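Buying a two-arm robot: questions we receive before the order

Last updated: August

We keep this page for small labs and workshops that plan their first two-arm robot. The answers come from our own purchase in the Divport workshop and from the letters readers send to us. If you already have the robot and look only for spare parts, please go to the last questions.

Should I buy the robot first or the simulation first?

Start with the simulation. We ran the tasks in a rendered room for 17 weeks before we signed anything, and our list of equipment changed very much in this time. At the beginning we wanted a longer arm and a cheap gripper. At the end we ordered a standard arm and spent the saved money on the gripper and the wrist camera.

Do I need to model a full room?

It depends on your task. If the robot will work in homes or offices, I recommend to put real furniture sizes in the model. A long sideboard with small things on it is a good test, as the arm has to come over the near edge and the things stand close together. A bare table will hide this problem until you have paid.
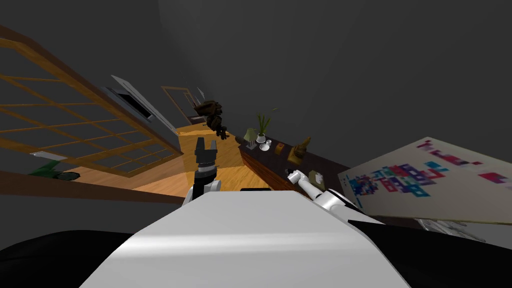

Two arms in the simulated room, with the right gripper at the near edge of the sideboard.

How much should I plan for the software?

We paid for one Vido license per seat, and we had three seats. The mistake in our first budget was to count only the engineers. The person who prepares the furniture models also needs a seat, and so does the person who reviews the runs. Ask the seller in writing if a seat can move from one person to another in the same month.

Which computer is enough?

Please do not buy the computer from the list of minimum requirements. Write down how many camera views you want to render at the same time, and ask for a trial on the seller's machine with this number. We have one body view and one view at each wrist. The wrist views were what made our old computer slow.

What do I get from a wrist view that the body view does not give?

You see the two fingers and the space between them. You also see how little else there is to see when a large surface is close to the lens. In some moments of our runs the wrist view is almost only gray, and a policy that depends on this view alone has not much to work with. We put a second body camera in the budget after we looked at these moments. It was line 12 of the offer and I am glad we did not cross it out. 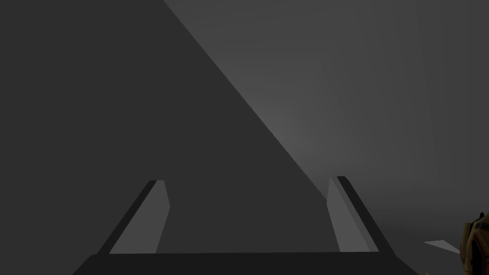
Reading time: 4 minutes

Parallel gripper or a hand with many fingers?

For a first purchase, parallel. The Pletska gripper we selected has two fingers and the pads can be changed with one small key. We wrote down 123 grasp tasks from our customers before the decision, and for most of them two fingers are sufficient. A hand is more beautiful, but the service contract was more than we could explain to our director.

What is usually forgotten in the budget?

From our own list:
Transport and the crate, also for the way back if there is a repair.
Floor work. Ours was not level – the installer noticed it only on the day of delivery.
Spare finger pads. Order them together with the robot, the shipping is the same.
Training for two persons. One of them will be on vacation when you need them.

How long does delivery take?

The offer from Navarro said 12 weeks and it became 17. The arms came in time, the base did not. If your project has a fixed start, ask for the delivery date of each part and not only for the complete system.

Can I lease?

Yes, some sellers offer it. Compare the total over the whole contract, and check who pays for a damaged wrist. In the offer we received, it was us.

Who can I ask?

Trinidad Belmonte answers questions about offers and contracts. For simulation and cameras, write to Callum Fairclough.

Comments (3)

petra_w
Thank you for the part about seats. We have the same trouble, our reviewer shares a login and the seller has noticed it.

Marsh Lane Robotics Club
Does the Pletska gripper need its own power supply? The sheet on page 2 is not clear for us.

Callum Fairclough
No, it takes power from the arm. But the older wrist needs an adapter, so please check which one is in your offer.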